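HAND TOOLS AND FIXTURES, UNIT 2
Powered pen-type tools: handling, marking and storage
Instructor: Consuelo Guzmán
Revised 19 February 2020

2.1 Scope

These notes cover small powered tools with a slim body and a single working tip, held like a pen or a thick marker. Soldering pens, engravers and compact drivers fall in this group. Corded bench tools are covered in Unit 4. Students who missed the January session should read section 1.3 of the previous handout first, as the terms are not repeated.

2.2 Body and grip

The housing of a pen-type tool is normally two plastic half-shells, closed with screws or clips. Hard glossy plastic is easy to wipe clean but gives poor hold with an oily glove, so the maker adds a second material or a ribbed section where the fingers rest. Ribs also appear over air openings. The two can look alike from a distance, and a student should check before gripping: a vent must stay uncovered during use, a grip need not.

The body narrows toward the tip. This gives a clear view of the work and brings the fingers closer to it. It also leaves less room for the hand, and on tools with a heated tip the safe holding limit is given in the manual.

A hole in the end of the handle is for hanging. It is not a lanyard point unless the manual says so.
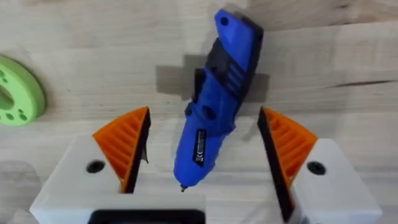 2.3 Rating label

The label is read before the tool is connected or charged. Record the following on the tool card:
Maker and model
Supply voltage
Power or current
Protection class symbol
Certification marks

Labels on small housings carry very small print. Use the bench magnifier. If the print is worn or cannot be read, the tool goes in the hold bin and a new card is opened - do not copy values from a similar tool.

2.4 Storage

Tools hang on the Kondex rail, tip down, with the tip clear of the shelf underneath. Rail positions run from 18 to 39. Tools without a hanging hole go in the Murkley drawer unit, one per slot. Tips are removed only when the manual calls for it.

2.5 Exercise

Take one tool from the rail and complete a tool card. Sketch the body in side view and mark the grip, any vents, the label and the tip. Hand in the card with the sketch attached. Reading for the next unit: Barbosa course reader, page 91.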